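Projects > Shared Workshop > Student Reports

Two-Arm Sorting Cell: Build Report

Funmilayo Sani
Jul 14, 2018

Filed under: Robotics, Motion Control, Student Work

1. Purpose

The project was to build a small two-arm cell in the Mukside workshop and use it to compare ways of moving light household objects between a tray and a fixed position on the floor. The cell had to fit in one bay, share the existing bench supply, and be left in a state that another student could pick up. Vision was not included. All moves in this report were taught by hand and played back.

2. Mechanical layout

Both arms are bolted through mounting plates to a single aluminum rail along the near edge of the enclosure. An earlier layout had the arms on opposite sides. It gave better coverage of the back corners, but every adjustment to one base meant realigning the other, and the wiring had to cross the work area. With one rail, both bases share a reference line and can be shifted sideways without changing their height.

The aluminum posts at the rear were squared to the floor before the side walls went in. One post was out of true by 3 mm at the top and was corrected with shims. The side walls are angled toward the floor. This was kept after a test with vertical panels, where the elbow of the right arm touched the wall on two of the taught paths.

3. Test objects

Clothespins were chosen as the main object. They are cheap, they tangle with each other in a pile, and they can be picked up in several ways. A yellow tray with a raised rim holds the supply. The target is a short row on open floor, in front of the right gripper. A microphone-shaped object with a glittery finish is used as a tall item that the arm must reach around or grasp upright.
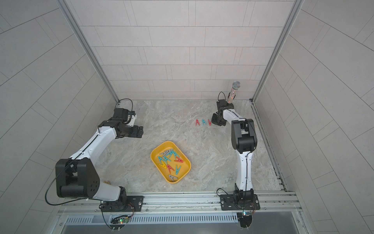
Why put both arms on the same rail when their work areas overlap?

The overlap is needed for handoffs, and a common rail makes it easy to set. Collisions are handled in the controller, which locks the shared zone to one arm at a time and holds the other outside it until the lock is released.

4. Control

Each arm has its own small board, and both report to a desktop PC running a playback program called Skarnden, written for this project. Positions are stored as joint angles. A taught path is thinned to 127 points before playback, which removed most of the hand tremor without cutting corners near the tray rim. The gripper command is stored separately, so closing can be delayed without teaching the path again.

Cable routing took more time than expected. The first loops at the wrists were too short and pulled the forearm off its taught angle near full reach. Longer loops fixed this but need to be checked for snagging.

5. Results

The cell completed 2,000 playback cycles over six sessions. Most failed picks came from clothespins lying across each other, where the gripper closed on two at once. Placement on the open floor was more reliable than placement into the tray. The tall object tipped when approached faster than the default speed, and the fast setting was dropped for it.

6. Remaining work

The lock on the shared zone is coarse and wastes time. It should be split into at least two smaller zones. The base bolts should be marked with paint so that loosening shows up at a glance. A copy of the taught paths is on the workshop drive under Flellthorpe.

Comments (3)

usman_k: What did you use to hold the rail down? Mine creeps when both arms stop hard.

F. Sani: M6 bolts into T-nuts, with thread locker. It crept before I added the thread locker.

benchrat: Did you try thinning below 127 points? I would expect trouble at the rim, but I'd like to see the numbers.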